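Otwood, 30/04/2022

Tablecloths are back. Not the good linen, the wipe-clean stuff. Oilcloth, PVC, anything shiny. Purnport market has a stall with 49 rolls of it and by lunch the cherries print was gone.

Why now? Price, mostly. A decent length costs less than a takeout pizza. And people are eating at home with kids, paint, glue, the dog. Linen can't take that.

I spent a morning in Plondura, the fabric place behind the bus station. Stripes, lemons, a brown they call Sultana that looks better then it sounds. They cut from 44 inches wide up. Go wider if your table is round, you'll loose a lot at the corners. Fold marks? Hang it over a door overnight. No iron, ever.

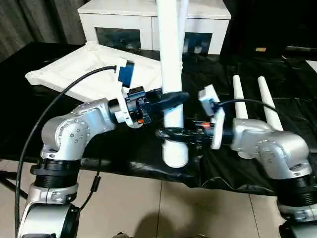
Plain colors are the slow sellers, which is a shame. Prints hide crumbs but they date fast, and you get sick of lemons by May. Black is the one I keep going back to. Glossy black plastic, draped right over the table, and anything white stood on it jumps out, even a plain white pole. Try it with white plates. Shows every fingerprint, mind. Damp cloth, dry cloth, done.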